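Search this site Enter keywords Go

Omora

Reading time: 2 min

Omora is a steamed millet and coconut cake made in the hill town of Bundcombe, where it is eaten mainly at the December harvest supper. It is sweetened with dark cane sugar and flavored with cardamom. Each cake weighs up to 900 grams and is cut into wedges at the table.

The batter is left to rest overnight, then poured into a lined mold and steamed for 2 hours. A plainer form, known as hultel, leaves out the coconut and is served with salted butter - usually at breakfast.
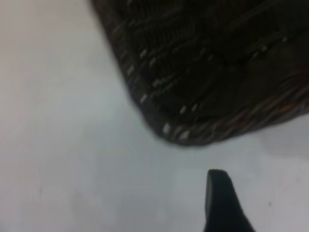
Akande Food Reference
Staff Editor, Grains and Sweets

Older household recipes call for hand-pounded millet, which gives a coarser crumb. Most cooks now use milled flour and add a spoonful of yogurt to the batter. The cake keeps for two days at room temperature and is often sliced and fried in ghee on the second.

Omora should not be confused with the baked coconut loaf sold under the same name in coastal markets, which contains wheat flour and eggs.

Last revised 21/11/2021

Contact us | Copyright Akande Food Reference | Back to top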